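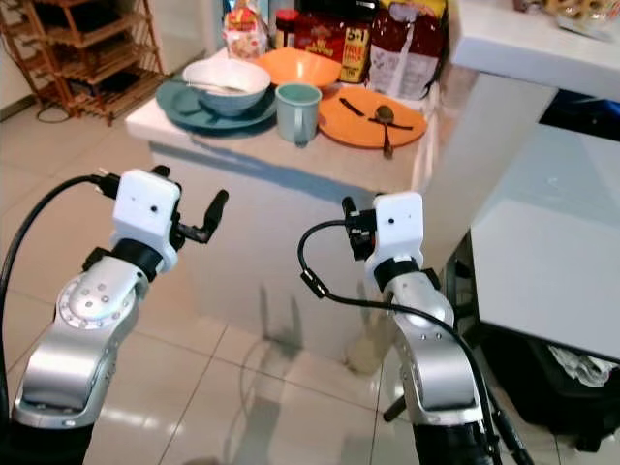
Bienvenido Magbanua lleva 9 años revisando el menaje de uso diario de Brisier, una empresa que gestiona cocinas compartidas en residencias y pisos de empresa. Su trabajo consiste en decidir qué plato, qué cuenco y qué cubierto siguen en servicio y cuáles se retiran. Hablamos con él el 2019-08-28 sobre la vajilla corriente, la que se queda en la encimera después de comer.

La primera cuestión es la mezcla de materiales. En una misma encimera conviven un cuenco de cerámica blanca, otro de plástico naranja, una taza verde pálido y cubiertos metálicos. «La gente recoge por color o por tamaño. Yo pido que se recoja por material», explica. «La cerámica va primero y va sola. Si se apila sobre plástico, el conjunto baila, y si se apila plástico sobre cerámica con un cubierto en medio, se raya el plástico.»

Los cubiertos se retiran antes de mover el plato. Magbanua insiste en este punto en todas sus hojas de instrucciones. Una cuchara dentro de un cuenco desplaza el peso hacia el lado del mango. Dos palillos sobre un plato llano ruedan con poca inclinación. «El plato redondo de borde bajo no retiene nada. Se vacía en su sitio y después se levanta.»

Respecto a la cuchara, recomienda cogerla por el extremo del mango y mantenerla vertical hasta el cestillo.

«Así se ve el dorso de la pala, que es donde se lee el desgaste», dice. Las marcas circulares finas, visibles cuando la luz da de frente, corresponden según él al estropajo y no obligan a retirar la pieza. Sí la obligan una picadura, un canto levantado o un mango torcido. En el último recuento, que hizo en enero con Jonalyn Ambrosio, pasaron por sus manos 1000 cubiertos y apartaron 87. 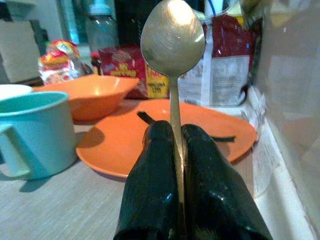 El plástico sigue otro criterio. Magbanua fija el agua de lavado a mano en un máximo de 70 grados para la cerámica y bastante menos para platos y tazas de plástico, cuya base puede alabearse. La comprobación es sencilla: se apoya la pieza en una superficie plana y se presiona el borde con un dedo. «Si cabecea, fuera. Un plato que cabecea tira lo que lleva encima.»

Pregunto por los envases. En las cocinas de Brisier, los paquetes de aperitivos, los envoltorios y las botellas comparten espacio con los platos. Él preferiría separarlos en dos zonas, la vajilla delante y los envases al fondo, y despejar la segunda en último lugar. Tâm Đồng, responsable de compras, defiende lo contrario: primero la basura, después la loza. «Lo hemos discutido muchas veces. Su método libera superficie antes. El mío saca antes lo que se puede romper. En una encimera corta le doy la razón a ella.»

Sobre la reposición es escueto. No compra juegos completos y admite piezas de colores distintos siempre que coincida el diámetro de la base. Los palillos los repone por pares, y descarta el par entero si uno se astilla. Las tazas las pide con asa ancha, que admita dos dedos.

Queda pendiente la revisión de los escurridores, prevista para cuando termine el inventario de la residencia de Denance.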